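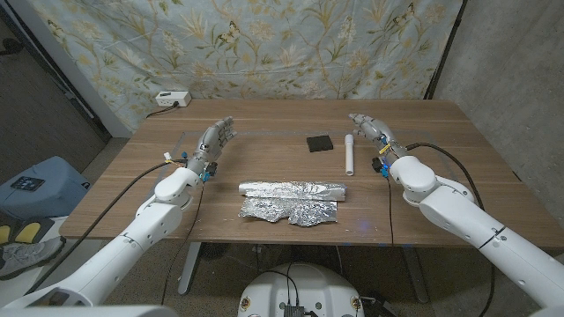
I've been on a foil kick since August, and I blame the potato supper. We had 200 potatoes to wrap for the Evell hall, every one in its own square, and by the end I was so tired of tearing fresh sheets that I started saving the used ones. A piece as crumpled as the one on my wooden table, rolled up along the far edge and creased all over, still has plenty of life in it! I smooth mine flat with the back of a spoon, wipe off any crumbs and fold it into 4 - then it goes in the drawer next to the Seltico bags. Anything too torn for wrapping gets balled up for scrubbing the grill rack (my old Woma pan too, but only the outside, please don't go near the coating). Greasy pieces I just toss. The drawer holds 14 folded sheets at the moment and I haven't bought a new roll in ages. If you have a better use for the really wrinkly bits, drop me a note before the next issue - I'd love to print a few.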